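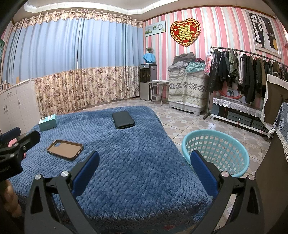

Ticket 3000-157
Product: Pastley phone case, brown
Shop: Birnent online store
Opened by: Parisa Daneshvar
Status: closed

Parisa Daneshvar, 9:10
Hello. I bought from you a brown Pastley case and I have a problem with the fit. The three corners go on the phone well, but the fourth corner, near the volume buttons, does not stay. I press it, it holds for one minute, and then it lifts again. The opening for the camera is also a little too low, so in my photos there is a dark line on one side. My phone is the Shirazi 800. I chose this model in the menu when I ordered. Can you please tell me what I am doing wrong?

Farzad Rezaei, Birnent support, 9:42
Hello Parisa, thank you for writing. Please remove the case and look at the inside, low down, near the charging hole. There is a small raised number. Can you send it to me? Please also tell me if you have a glass protector on the screen.

Parisa Daneshvar, 10:05
I do have a glass protector, a thin one from Budden. I have used it since January. My old black case was fitting over it with no problem.

The number I could not find at first, because the light in my bedroom is weak in the morning. I opened the curtains and put everything on the bed to look better, with the blanket under it so that nothing gets scratched.
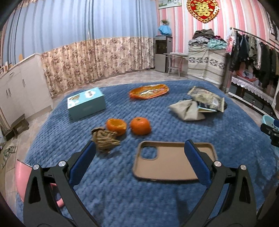 I laid the case with the hollow side up and used the lamp of my husband's phone. I think it says 851, but the last digit is very small. It could be also a 7.

Farzad Rezaei, 10:31
Thank you. Please try it with a soft pencil. Rub the pencil very lightly over the number and then the digits become dark. It cleans off with a damp cloth.

Parisa Daneshvar, 10:50
I did it with the pencil. It is 851, now I am sure.

Farzad Rezaei, 11:02
Then I understand the problem. 851 is the case for the Shirazi 800 Plus. Your phone is the normal 800, and the Plus has the camera placed lower and is a little wider at the buttons. The glass protector is not the reason and you can keep it. Please do not heat the case or bend the corner to make it fit. It can get a crack there and then I cannot exchange it.

Parisa Daneshvar, 11:15
I did not heat it, but I bent the corner a little yesterday evening. I do not see any crack. Is this a problem for the exchange?

My order confirmation says only "Shirazi 800", without Plus. I can forward it to you.

Farzad Rezaei, 11:24
No problem if there is no crack. Please forward the confirmation. I think the wrong case was packed on our side, so you pay nothing for the return. The original box is good to have but it is not required.

Parisa Daneshvar, 14:20
I forwarded it. For now I put the old black case back on the phone. I wiped the pencil off with a cloth.

Farzad Rezaei, 14:48
Received, and it is our mistake, I am sorry. The correct case will go out with tomorrow's parcels, in the same brown. A return label is in your e-mail.

Parisa Daneshvar, 17:35, four days later
The new case came. All four corners stay and the dark line in the photos is gone. I left the other one at the post office with your label. You can close the ticket, thank you for your patience.

Closed by: Farzad Rezaei
Reason: wrong variant sent, exchanged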